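5. Préparer la pièce simulée avant la mise en service

Ce chapitre est destiné aux agents d'entretien et aux responsables d'équipe des résidences Costus. Il explique comment vérifier la pièce simulée dans le logiciel Flokness, avant que le robot de rangement Floritz commence à travailler à l'étage. Aucune connaissance de programmation n'est demandée. Il faut un compte « Agent » ou « Responsable » et un poste avec souris à molette.

5.1 Ce qui change pour l'équipe

Avant, l'agent passait dans chaque salon et remettait les objets à leur place. Avec Floritz, le robot fait le premier passage et l'agent fait le contrôle. L'agent décide aussi quels objets le robot a le droit de prendre. Cette décision n'est pas technique, elle vient de la connaissance du salon et des habitudes des résidents. Pour cela nous demandons que la liste soit remplie par les personnes qui font le service, et pas seulement par le bureau.

Le temps de préparation doit être compté dans le planning. Une pièce ne se prépare pas entre deux chambres.

5.2 Déclarer les objets

1. Ouvrez Flokness et choisissez la pièce « Salon ».
2. Cliquez sur « Vue libre » et approchez le canapé avec la molette.
3. Cliquez sur un objet. Son contour devient jaune dans votre écran.
4. Choisissez une classe : « à ranger », « à laisser » ou « demander à l'agent ».
5. Répétez pour chaque objet posé, puis enregistrez. 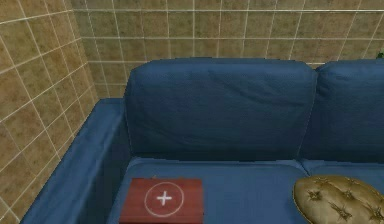

Fig. 5-1. Salon simulé : boîte de premiers secours et coussin doré sur le canapé bleu.

ATTENTION : le matériel de premiers secours prend toujours la classe « demander à l'agent ». Le robot ne doit pas le déplacer sans une validation. Si la boîte reste sur un siège, le robot envoie un message sur le téléphone de service et continue avec les autres objets.

Remarque : les coussins décoratifs sont enregistrés par défaut comme « à ranger ». Quand un résident préfère garder son coussin à la même place, changez la classe en « à laisser ».

5.3 Régler les repères de mur

6. Dans le menu « Repères », cliquez sur « Ajouter ».
7. Tournez la vue jusqu'à ce que la fenêtre et le mur soient ensemble à l'écran.
8. Posez le repère et entrez sa hauteur. La valeur d'usine est 416 mm.
9. Cliquez sur « Tester ».

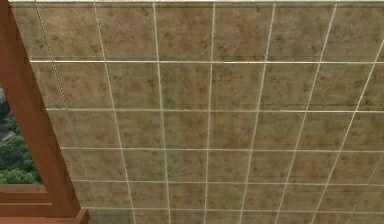
Un bon repère doit être facile à retrouver pour le logiciel, et aussi pour le collègue qui reprendra le réglage après vous. Évitez donc de le placer au milieu d'un mur. Les taches brunes du carrelage se répètent d'un carreau à l'autre et le logiciel peut confondre deux endroits. Choisissez de préférence la limite entre le montant en bois de la fenêtre et les carreaux. Les arbres à l'extérieur ne servent jamais de repère.

Si le test est refusé, supprimez le repère et recommencez à l'étape 6. Ne modifiez pas la hauteur pour faire passer le test.

5.4 Lancer les essais

Le bouton « Essais » fait travailler le robot dans la pièce simulée, environ 1 000 fois, avec des positions d'objets différentes. Lancez cette opération le jeudi en fin de service, l'ordinateur reste occupé jusqu'au matin. Le rapport s'ouvre ensuite dans l'onglet « Résultats ».

Le rapport est lu par le responsable avec au moins un agent de l'étage. Les erreurs du robot ne sont pas enregistrées au nom d'un agent, et elles ne peuvent pas être utilisées dans son évaluation.

Pour un rapport vide ou incomplet, écrivez à l'assistance McIver en indiquant le nom de la pièce et la version de Flokness.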